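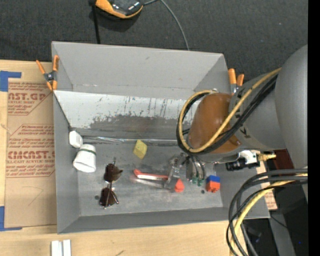
Sewing project report: wrap skirt with patch pockets

Textiles, second year, unit 3. Handed in May 26, 2025

1. What I set out to do

Make one wearable garment from a bought or self-drafted pattern, change at least one thing about it, and write up what happened. I picked a wrap skirt. Knee length, wide waistband, ties, two patch pockets. I drafted it myself from my own measurements instead of buying a pattern, mostly to save money and partly because the wrap skirts in the shops never overlap enough and I spend the whole day holding them shut on the bus.

The change I chose was the fastening. A wrap skirt normally has a long tie that goes through a slit in the side of the waistband and round the back. I swapped the slit for a buttonhole on the inside and a short tie on the outside. More on that later, it did not go smoothly.

2. Fabric and bits

Main fabric: Birkex cotton twill, dark green, medium weight. Bought 3 metres in March. Used a bit over two.
Lining for the pockets: leftover poplin from last year's shirt.
Thread: matching green, one reel, plus white for tacking.
Interfacing: medium iron-on, waistband only.
One flat button, four holes.

Washed the twill before cutting. It shrank along the length, not much across. Glad I did it. The poplin had been washed already so I left it.

I also tried a small piece of Sustosard, the recycled blend the department has in the cupboard. Lovely colour but it frayed as soon as I looked at it and the iron left a shine even on the low setting. Would have needed every seam bound. Went back to the twill.

3. Drafting

Started with a basic skirt block, front and back. Closed the front darts and let the fullness drop into the hem, so there's a slight flare. Kept the back darts.

The wrap needs two fronts that cross over. My first draft had the edge of the top layer stopping level with the dart on the other side. Looked fine flat on paper. Made it up in an old sheet and it opened right up the thigh when I sat down. Added 9 cm to each front edge and made a second toile. Much better - it still moves when you walk but stays shut on a chair.

Seam allowance 1.5 cm everywhere except the waist, where I used 1 cm so there was less to trim. I forgot to write this on the waistband piece and cut it with 1.5, so it had to be trimmed anyway.

Hem allowance 4 cm.

4. Cutting out

Fold the fabric, selvedges together, back piece on the fold. Fronts cut as a pair. Waistband along the length of the cloth so it doesn't stretch. Ties cut on what was left over, two of them joined to get the length.

The twill has a visible diagonal line and I spent a long time wondering if it mattered which way round the pieces went. It does a bit. One pocket was cut upside down and in strong light you can see the line goes the other way to the skirt. I recut it.

Marked the darts with tailor's tacks. Chalk brushed off the twill before I got to the machine.

5. Making it up

Order I worked in:

Back darts, pressed towards the centre.
Pockets made and put on the fronts while everything was still flat.
Side seams, then neatened with a zigzag. The overlocker was booked all week.
Front edges turned twice and topstitched.
Ties.
Waistband.
Buttonhole and button.
Hem.

The pockets were the part I enjoyed. Lined them by sewing right sides together, leaving a gap at the bottom, turning through and pressing. The corners came out square on the first one and a bit round on the second. Unpicked it, clipped the corners closer, did it again. Small triangle of stitching at the top of each so they don't rip off.

Topstitching on the front edges took three goes. The machine skipped stitches where the layers got thick. Changed to a thicker needle and it stopped. Should of done that from the start as the manual says so in the section on heavy cloth.

Ties were dull. Long tubes, turned through with a safety pin. One pin came open inside the tube and I had to cut the end off and start that one again, so one tie is slightly shorter than the other. It doesn't show when tied.

6. The fastening

The plan: button on the inside left of the waistband, buttonhole on the end of the under layer. Then the top layer ties at the right hip with two short ties.

First buttonhole was too small for the button. Tested it on a scrap, but the scrap was two layers and the waistband is two layers plus interfacing. It came out tight and puckered. Unpicking a buttonhole is horrible and left a mark. Covered that with a small square of twill stitched down on both sides and worked a new one next to it by hand, with buttonhole stitch. It took most of an afternoon.

The hand one is a bit wobbly but holds well. If I made this again I would go straight to hand stitching, or use a hook and bar.

Position of the tie was the other problem. With the tie sewn right at the top edge the corner of the waistband flopped forward. Moved it down to the middle of the band and it sits flat now.

7. Hem

Hung the skirt for two nights before levelling. The flared part had droped at the sides. Measured up from the floor with a metre rule and pins, trimmed, turned up, hand hemmed with a slip stitch. Plenty of pressing with a damp cloth.

8. Cost

I kept the fabric receipt and priced the smaller bits from the department list. The twill was most of it. I had budgeted for a zip as well before I settled on the wrap, so came in under. Lining was free as it was leftover.

9. Testing

Wore it for three full days. Walking, stairs, sitting, one bike ride (not recommended). Washed it once at thirty. Colour held, no shrinking that I could measure. The pockets take a phone and keys without dragging. Waistband creases at the front after sitting, I think a firmer interfacing would help.

10. What I would change

Firmer interfacing as above.
Label every pattern piece with its seam allowance, including the boring ones.
Test buttonholes on a scrap made of the same layers as the real thing.
Cut the ties in one piece if there is enough length.
Book the overlocker early. The zigzag is already going fluffy on one side seam.
Start the written part sooner. Most of this was typed the night before from notes on the back of the pattern paper, and some of the notes were on the bit I cut up for the pocket.

Samples of the seam finishes, both buttonholes and the Sustosard test piece are in the folder with the toile. Pattern pieces are folded in the back pocket, front piece version two is the one to use.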